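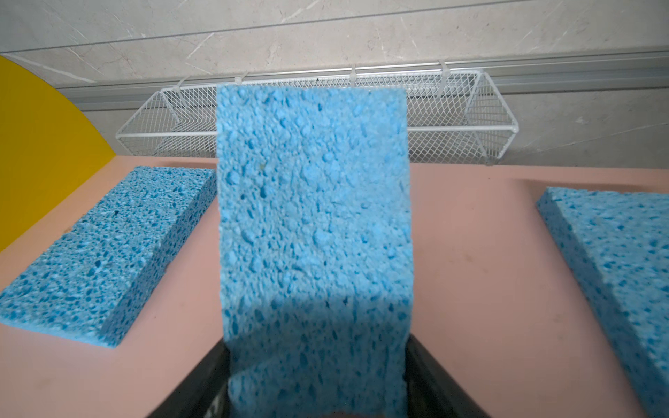 I've been promising a page on the great kitchen clear-up at Trerthorpe for months now, so welcome, pull up a chair! It began with the cupboard under the sink, where I found enough cloths and scrubbers to wash a cruise ship, and most of them went straight in the bin. What I kept coming back to were the plain cellulose sponges, the sky-blue ones full of little holes, and I do love how they look on that pink tabletop – like something from a seaside sweet shop. (Yes, there are some smudges on the pink. It's a working table!)

I've had a few messages asking how I use them, so a bit of that while I'm here. I keep one for dishes, one for worktops and one for the bath, and they never swap places. After use I rinse them under the tap, give them a good squeeze and stand them on their long edge by the window. Laid flat they stay soggy underneath and start to smell – horrible. When one gets tatty it goes down a rank and does the bike or the bins for a while before I let it go.

I also cut them up! A big pair of scissors goes through them easily, and a small square is just right for window runners and the groove round the hob. My neighbours use theirs in the bottom of plant pots, which I haven't tried yet, but the geraniums look very well on it.

The cupboard itself took me almost 22 minutes to empty and a whole afternoon to put back. More from the larder in October, once I've been brave enough to open the bottom drawer.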